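Lulora Mesa - fichas de pequeño electrodoméstico de cocina

LÉEME de la colección
Última revisión: 30 de junio de 2023

Contenido

Lulora Mesa reúne fichas en español sobre aparatos de cocina que se usan encima de una mesa: placas, planchas, ollas eléctricas, hervidores y combinaciones de varios en un mismo cuerpo. Cada ficha habla de un aparato y de lo que se pone encima de él. La colección tiene 2.495 fichas, de las cuales 820 llevan fotografía. El resto son solo texto.

Las fichas se redactaron para dos usos: el buscador interno de la tienda de repuestos Skadport, que necesitaba nombres estables para tapas, mandos y placas, y las guías de compra de Drustex. Se publican juntas porque los dos grupos de textos acabaron compartiendo vocabulario.

Estructura de carpetas

fichas/ - un archivo de texto por aparato
fotos/ - las fotografías, con el mismo número que su ficha
vocabulario/ - lista de términos admitidos y sinónimos
cambios.txt - historial de correcciones

Campos de cada ficha

tipo: categoría principal (placa, plancha, olla, hervidor, combinado).
cuerpo: color y forma general de la carcasa.
recipiente: material, color y si lleva tapa.
superficie: placa de plancha, base calefactora u otra.
mandos: número, forma y posición.
piezas_sueltas: lo que está en la mesa y no va montado.
contenido: agua, alimento o vacío.
notas: texto libre, hasta 700 caracteres.

Los campos que no se pueden rellenar quedan con la palabra "sin_dato". No se deja ningún campo en blanco. En las fichas antiguas puede aparecer un guion con el mismo significado; se van cambiando según se revisan.

Criterios de redacción

Los colores se escriben con nombres corrientes: blanco, gris, verde menta claro, negro. No se usan los nombres comerciales del fabricante, que cambian de una temporada a otra.

"Tapa" es la pieza que cierra el recipiente. "Cubierta" se reserva para la que protege la plancha. En las fichas anteriores a enero las dos palabras se mezclaban y todavía quedan casos sin corregir, sobre todo en la categoría olla.

"Mando" es cualquier pieza giratoria. Los pulsadores van como "botón". Si un mando lleva aro de otro color, se anota después de una coma.

La potencia y la capacidad solo se ponen cuando figuran en la etiqueta del aparato o en el manual. No se calculan a partir del tamaño.

Los combinados

Son la categoría que más dudas ha dado. Un combinado tiene en el mismo cuerpo al menos dos superficies para cocinar, normalmente una base redonda para la olla y una placa rectangular al lado. Se hace una sola ficha por aparato, y los campos recipiente y superficie admiten varios valores separados por punto y coma.

Ejemplo de ficha, reducida:

tipo: combinado
cuerpo: verde menta claro, esquinas redondeadas
recipiente: olla de vidrio transparente con tapa de vidrio; mango gris
superficie: base calefactora redonda, gris; placa de plancha rectangular, negra
mandos: dos, redondos, negros, aro gris más claro; en el frente, uno junto al otro
piezas_sueltas: pieza negra perforada, parecida a una rejilla
contenido: agua en la olla
notas: aparato colocado sobre una mesa marrón mate 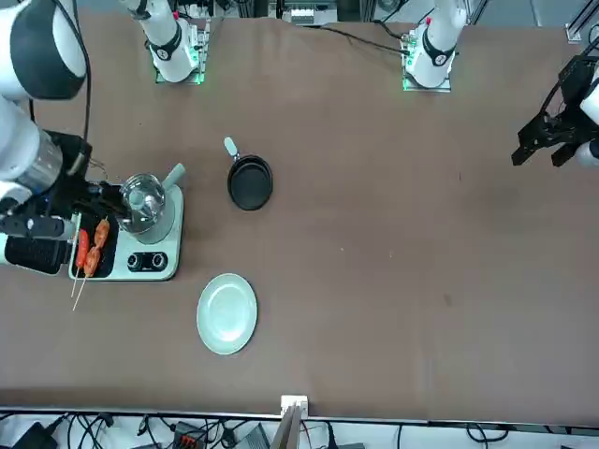
El campo piezas_sueltas se rellena aunque no se sepa a qué aparato pertenece la pieza. En ese caso se describe por la forma y se añade "parecida a" delante del nombre probable. La tienda prefiere una búsqueda con resultados de más a una pieza mal nombrada.

El campo mandos no dice qué regula cada uno. Se intentó en la primera versión y hubo que retirarlo: en bastantes modelos la relación entre el mando y la superficie solo viene en el manual.

Limitaciones conocidas

Los hervidores están mucho mejor cubiertos que las planchas.
Hay fichas duplicadas cuando un mismo aparato se vendió en dos colores.
La lista de sinónimos recoge el uso de España. Faltan "perilla", "hornalla" y otros términos americanos.
Las notas no siguen un estilo único - unas son frases completas y otras, palabras sueltas.

Uso y correcciones

La colección puede copiarse y modificarse citando su nombre. Para los textos de guía de compra hay que citar también a Drustex. El proyecto Nilsuwan mantiene una copia en texto plano sin fotografías.

Las correcciones se envían con el número de ficha, el campo y el valor propuesto. Si afectan al vocabulario, se aplican a toda la categoría en la siguiente revisión.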